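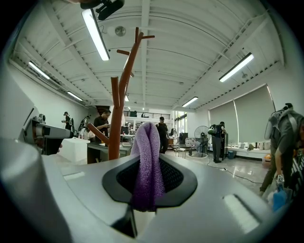

The purple towel that ate a fortnight

If you've walked past the coat stand in the big room lately and wondered why we're all so excited about a purple towel, this item is for you. We've had our best fault of the year so far, and we learned heaps from it.

A quick refresher for newer readers. Ledasard is our household chores project. People do everyday jobs with a pair of hand-held grippers, and the recordings go off to train the arm to do the same jobs by itself. Towel on the peg is one of the oldest tasks on the list. It sounds dull and it is a lovely little problem: soft thing, thin peg, and you have to know when to let go.

What went wrong

In the last training round the arm picked up the towel beautifully, carried it to the stand, and then kept going. It pushed straight past the peg and leaned on the stand until the stand tipped. The force limit cut in and the arm stopped where it was, which is what we want from it, but the stand was already on its way over. No one was inside the line. The peg side of the stand picked up a dent and the guard on the wrist cracked.

It did it again on the next try. And the one after that! By then we had the stop button pressed and the whole lot written up as a safety report, the first one under the new form.

Finding it

We started with the arm, naturally, and lost three days to a gearbox that had nothing wrong with it. Then someone plotted the hand-held recordings against the arm's own motion and there it was. The left and right grippers keep separate clocks, and after a long session the right one had drifted by 400 milliseconds. So in the data, the right hand let go of the towel nearly half a second after it really did. The arm had learned to hold on and keep pushing, just as it was taught.

Out of 4000 towel and clothing recordings, 476 were bad enough to pull. They all came from long sessions where the grippers weren't restarted at the break. Pasten, our sync tool, was meant to catch this, but it only checked the clocks at the start of a session. It now checks at the start, at the end and every time a gripper is put down.

We're re-recording the lost ones now, and the room has been busy and noisy and great fun.

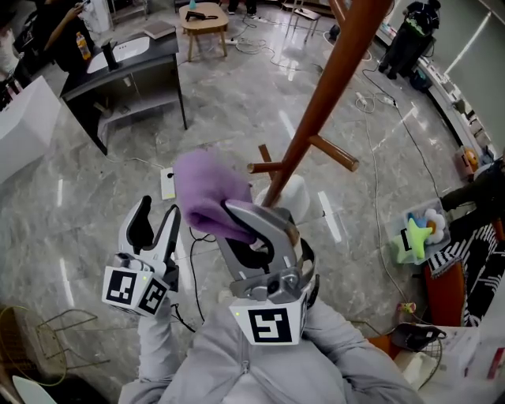 Towel on the peg, take two: re-recording for Ledasard with both grippers.

What changes for you

Restart both grippers at every break, even a short one. Wait for the Pasten check to finish before you pick up the towel.

If a recording feels off, flag it on the spot. We'd much sooner bin a good one than keep a bad one.

When the arm is running, the coat stand gets clamped to the base plate. The clamp lives in the drawer marked Mbeki, with the spare wrist guards.

The force limit on the arm has been turned down for all hanging tasks. It will stop more often and that's fine. Please don't turn it back up to get through a run.

Keep cables outside the line when the arm is on. They had no part in this one, but they came up in the report and it's a fair point.

The arm stays off towels until the new set is in and checked, which should be some time in July. It's still cleared for the cup and sponge jobs at reduced speed. The full report is in the Cikance shared folder, plots and all, and the clock drift one is a beauty. Have a look even if graphs aren't your thing.

Posted 1 May 2025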